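Chapter 4

Door Contacts, or How the Panel Knows Your Back Door Is Open

Search this book Enter keywords Go

I fitted my first door contact upside down and on the wrong side of the frame, and it worked perfectly well for three years. I mention this because students tend to arrive at this chapter feeling a bit nervous, having just got through Chapter 3 and all that business with supervision timers, and I'd like you to relax. The door contact is the oldest and plainest device in the whole alarm trade. If you can stick two things to a door so that they sit near each other when it's shut, you're most of the way there.

The rest of the way is what this chapter is for. By the end you should be able to choose between a surface contact and a recessed one, work out the gap for a given door, enrol a wireless contact on a panel, and pick the right zone type so the homeowner doesn't get a siren in the face when they come in with the shopping. We'll also look at why contacts give false alarms, which is the bit I enjoy most (I've caused plenty).

4.1 Two halves and a gap

Let's start with what's inside. A standard contact comes in two parts. One part is a magnet in a plastic case, and really that's all it is. The other part holds a reed switch, which is a little glass tube with two thin strips of metal in it. Bring the magnet close and the strips pull together. Take it away and they spring apart. In a wired contact, the panel watches the circuit through those strips. In a wireless contact there's a battery and a small transmitter in there too, and it sends a message whenever the strips change their minds.

The magnet normally goes on the moving part, so the door or the window sash, and the switch goes on the frame. With wired contacts you can see why at once, as you don't want a cable flapping about every time somebody lets the dog out. With wireless ones it matters less, and on an awkward door I'll happily swap them over. Pantelis Drakos, who taught me, would never do it. He said a transmitter that gets slammed forty times a day is a transmitter you'll be visiting again, and I have to admit he did a lot fewer return visits than I did.

Now the gap. Every contact has a rated gap, printed on the sheet in the box, and people read it as a target. Please don't! It's a limit. If the sheet says 20 millimetres then I want to see you fitting it at 10 or less, with the door pushed to and then with the door pulled against its latch. Doors move. They swell in wet weather and shrink when the heating goes on, and a draught on a loose latch can shift one by several millimetres. A contact set right at its limit in February will be phoning the monitoring centre by summer. 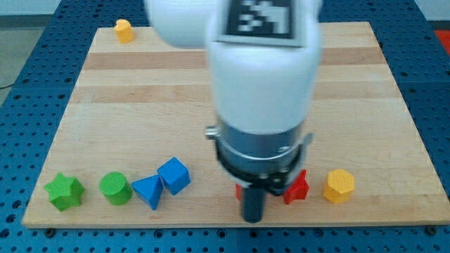 Steel doors are a special nuisance. The metal draws the magnetic field away from the reed, so your usable gap shrinks, sometimes to half of what's on the sheet. You can buy spacers that lift the magnet off the surface, or you can buy a wide-gap contact with a stronger magnet. I carry both. Retno Sitompul has a nice habit that I've since copied, where she holds the two halves in place with masking tape and opens and closes the door a good few times before she so much as looks at a drill. It adds a couple of minutes and it's saved me an awful lot of filler.

4.2 Surface or recessed?

Surface contacts sit on the outside of the wood or plastic where everyone can see them. They're quick to fit, easy to replace, and nearly all of them come with sticky pads as well as screws. Recessed contacts go into holes drilled in the frame and the edge of the door, and once the door is shut you can't see a thing. Customers love them. Installers are less keen, partly for the drilling and partly because some doors simply mustn't be drilled. Many uPVC frames have drainage channels inside, and fire doors have certificates that a stray hole can make worthless. If you aren't sure, fit a surface contact and sleep well.

About those sticky pads – they're better than their reputation, provided the surface is clean and dry and not freezing cold. Wipe it down with alcohol, let it dry, press hard, and then leave it alone. I still add screws on any door that gets heavy use.

4.3 A worked case: the Tjoa workshop

Through this chapter and the next we'll keep coming back to one job, a joinery workshop run by Adi Tjoa. It has a front door, a side door, a roller shutter and a row of high windows that haven't been opened in years. Hafiz Harahap did the original survey and I did the fitting. The panel was a Wutent with room for plenty more zones than we needed, and the contacts were the Drodolness wireless type, the plain white ones.

My notes from the handover, dated 2018-05-21, show a rated open-air range of 200 metres for the transmitters. The roller shutter was well inside that, and its signal was still the weakest on the site. A racking full of steel fittings stood between it and the panel. We moved the panel to the other side of the office wall and the reading came up nicely. Range figures are measured in a field. Your customer doesn't live in a field, or if they do, they've put a building on it.

The shutter also needed a different sort of contact altogether, a heavy floor-mounted one in a metal case, and we'll get to that in section 4.6. For now, have a think about the side door. It opens outwards, it's steel, and it's the door Adi uses when he arrives in the morning. What does that tell you about the gap, and what does it tell you about the zone type?

If you said "spacer, and entry delay", well done. If you said something else, carry on reading, as entry delay is where we're going next.

4.4 Zone types for doors

A contact only ever reports open or closed. It's the panel that decides what to do about it, and it decides by looking at the zone type you've given it.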